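Rev. Monday, October 22, 2018. D. Sikder. Replaces the January sheet, toss that one.

# 4. Tabletop dispenser: set up, pouring, cleaning

Applies to the Prurnham column dispensers at the Plovham and Bostatberg sites. For the big urns see section 5.

## 4.1 Setting up

1. Round table, level floor. Wipe the table first, dry it too.
2. Drip tray goes down before anything else. Middle of the table, not near the rim.
3. Stand the chrome base in the tray. Push lightly on the column. If it rocks, take it off and reseat it.
4. Tank on top. Turn untill it stops. Hand tight only.
5. Red tap closed, facing the side people will pour from.
6. Fill with 800 ml of water as a leak test. Wait 5 minutes, look under the tap and around the base. Any drops = reseat the tank, test again.
7. Drain the test water, then fill with the drink.

**CAUTION:** Never carry the dispenser full. Never lift by the tap.

**Note:** Cold drinks only. Let brewed tea cool all the way first. 40 cups is the most we put out with one fill, stack the rest underneath.

## 4.2 Pouring

1. Cup upright under the spout, one hand on it the whole time. The ribbed clear ones are light and tip easy.
2. Open the tap slowly. Slow at first, then it comes faster then you expect.
3. Close the tap well before the rim. Wait for the last drips.
4. Lift the cup straight up, clear of the spout, then out over the tray.

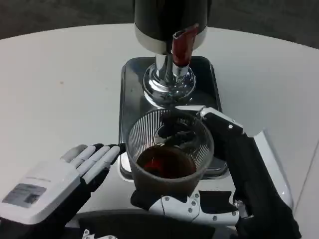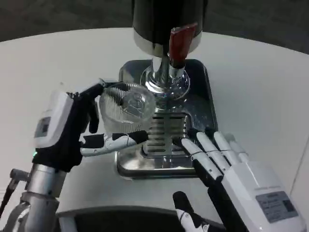
*Fig. 23. Dispenser on the round table, red tap at front, clear ribbed cup in hand.*

**Note:** Cup dropped or on the floor, bin it and get a new one. No rinsing and reusing.

## 4.3 During service

- Tray: empty when you see liquid standing in it. Tap closed first.
- Chrome: dry cloth. Fingerprints show bad, bring two cloths.
- Tap sticking: stop pouring, put the "out of use" card on the tank, tell whoever is on shift. Do not force it.
- Sticky table: damp cloth, then dry.

## 4.4 End of day

1. Drain the tank through the tap into a jug.
2. Tank off, then base, then tray. Same order every time.
3. Wash tank and tap in warm soapy water. Soft brush through the spout.
4. Rinse twice. Air dry upside down, lid off.
5. Wipe the column and base, no scouring pads.

**CAUTION:** No bleach on the chrome parts.

Spare seals: Acheampong, order through Dilruba Sikder. Give her the site name and how many.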